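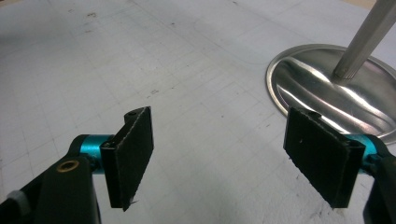 Figure 1. Faint grid and surface wear on a work surface at Jivwood, close to a metal base.

4.2 What the surfaces told us

I should say first that I never planned to write a section on dirt. When Hadi Sleiman and I started the Jivwood visits, the idea was to look at display pieces, the kind of small upright metal thing that ends up on a desk or a shelf, and to ask how people choose a spot for them. The tables were only there to hold everything up. But we kept coming home with notes on tabletops, and by the end of April I had more pages on scuffs than on stands, so I gave in and the scuffs got their own coding sheet.

Figure 1 is a fair example of what I mean by a busy surface. From across a room you would call it clean, or clean enough, and go on with your day. Up close there are small dark specks all over the place, some smudging, and a short dark scratch. I have a soft spot for that scratch (I used it to train myself on the coding scheme, and I gave it three different codes on three different tries, which tells you something about the scheme). In the end we filed it under "line, short, cause unknown" and left it there.

We went over 17 surfaces in all, at Jivwood and at the two smaller sites, Domham and Sulby. Across them we logged 1,009 marks. Of those, 874 could be put into one of our types without an argument: specks, smudges, scuffs and lines. The rest went into a leftover pile that Najwa Nassar took over, and she did a far more patient job on it than I would have. Her notes on the leftover pile are the basis of section 4.4.

A word on what counts as one mark, as a reviewer of the earlier draft was rightly puzzled. A smudge with a speck inside it is two marks. A scuff that fades out and starts again is one mark if the two ends line up and two if they don't. Pencil lines and printed lines that belong to a grid were never logged, however dirty they looked. We also didn't try to say how old anything was. I would love to know! There is just no way to read that off a tabletop by eye.

The grid itself turned out to be handier than I expected. On a plain top, Hadi and I would disagree about where a speck sat, and we'd both be pointing at the same speck. With small squares to go by we could just say it out loud, row and column, and move on. The lines are very faint on some of the tops, though, and in poor light I lost them completely and had to ask for a lamp. Anyone repeating this should bring their own lamp. The one at Domham buzzed.

4.3 Paper as a second surface

Some tops had paper laid over them, and for a while we weren't sure what to do about it. Do you code the paper or the wood? Smadi's coding manual, which we had borrowed most of our terms from, says nothing about covers at all. We settled on coding whatever the object was standing on. If the stand was on paper then the paper was the surface, and any wood showing past the edge of the sheet got a separate line on the form.

I think this was the right call, and the reason is mostly a feeling I had while doing it. A sheet of white paper changes how you look at the thing on top of it. Take the stainless steel stand in the picture that closes this section. It has a round, shallow base, like a dish, and a rod going straight up from the middle, with a mirrored ring hanging near the top. The base is so shiny that most of what you see in it is wavy light and dark. I found it hard to say where the base ended and the reflections began until I saw it against the white. There are pencil lines on that sheet too, a light grid, plus a few smudges, and the wooden table is a pale one, so the steel is easily the loudest thing there.

Shiny bases gave us one real coding problem. A dark patch in a mirror finish can be a mark on the metal or it can be the room, and a single look won't settle it. Hadi's rule was to move your head – if the patch slides, leave it out. We applied the same rule to the concave middle of the ring, where everything slides, and so we logged no marks on rings of that type. That is a limit of the method and I don't want anyone reading it as a finding about how clean rings are.

One more thing about paper. Smudges on a sheet were easier to spot than smudges on a bare top, and both coders said so without being asked. It means our counts for covered tables probably run a little high next to the bare ones, and I haven't corrected for it. I did try a correction for Sulby, with a second pass by lamp, but the two passes disagreed with each other more than the coders did, so I dropped it. The raw sheets for both passes are kept with the rest of the forms.
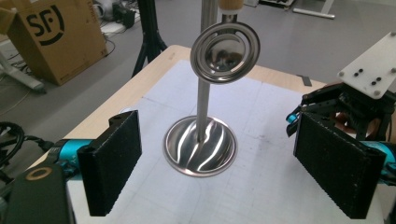 4.4 The leftover pile

Najwa began by throwing out every mark that she could only see from one side of the table. I wasn't keen on this, and we went back and forth about it for a while. Her point was that a mark you have to hunt for is a different kind of mark, and it should have its own type or none. She kept them on a separate sheet, in pencil, and the table at the end of this section leaves them out.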